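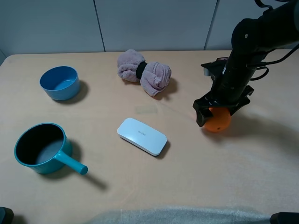
4. Washing and drying settings

4.1 Before the first wash

The Uvik washer-dryer is tested with water at the factory, so a small amount of water can remain in the drum. This is normal. Run one empty cycle before you put in any laundry.

1. Check that the four transport bolts are removed from the back panel (see section 2). Keep the bolts in case you move house.
2. Open the water tap fully and look at both ends of the inlet hose for drops.
3. Close the door until you hear the click.
4. Turn the dial to Cottons 60 and press Start.
5. When the display shows End, wait until the door light goes off, then open the door.

CAUTION: Never start the machine with the transport bolts in place. The drum and the suspension can be damaged, and this damage is not covered by the Trirberg warranty.

4.2 Sorting the laundry

Read the care label of each item. If the label is missing, choose Delicates and do not use the dryer.

Empty all pockets. Close zips and hooks, and turn printed clothes inside out. Bras with wire, baby socks and other small items go in a wash bag. Fluffy items such as terry headbands and face cloths should be washed apart from dark clothes the first few times, as they can lose some fibre.

Note: Items with elastic keep their shape longer if they are washed at 30 or 40 degrees and dried flat, away from direct sun.

4.3 Detergent

The drawer has three compartments. The left one is for the main wash, the middle one for softener and the right one for prewash.

1. Pull the drawer out until it stops.
2. Fill powder or liquid into the left compartment. For liquid, first fold down the small grey flap.
3. Do not fill softener above the line marked MAX.
4. Push the drawer in slowly - if you push it fast, softener can spill into the main wash.

With soft water, use less than the amount printed on the detergent package. If you see a lot of foam in the door glass, run an extra rinse and use less next time.

4.4 Choosing the spin speed

The spin speed is set automatically with the programme. To change it, press the Spin button before you press Start. Each press goes one step lower, down to No Spin.

Wool and Delicates cannot be set above 700 revolutions per minute. This limit is fixed and cannot be changed in the menu.

Note: A lower spin speed leaves more water in the fabric, and the drying time will be longer.

4.5 Drying

The drum can dry only half of the load that it can wash. If you washed a full load, take out a part of it before drying.

1. Remove any item which is not marked for tumble drying.
2. Clean the lint filter with your fingers or a soft brush.
3. Turn the dial to Dry and select Cupboard or Iron.
4. Press Start.

CAUTION: The heater uses 2,000 watts in this mode. Connect the machine directly to a wall socket - do not use an extension cord or a power board.

CAUTION: Do not dry items that have been in contact with cooking oil, petrol or paint thinner, even if they were washed first.

The colour of the filter light changes from green to orange when the filter must be cleaned. If it stays orange after cleaning, see section 6, Faults.

Last revised 22 April 2018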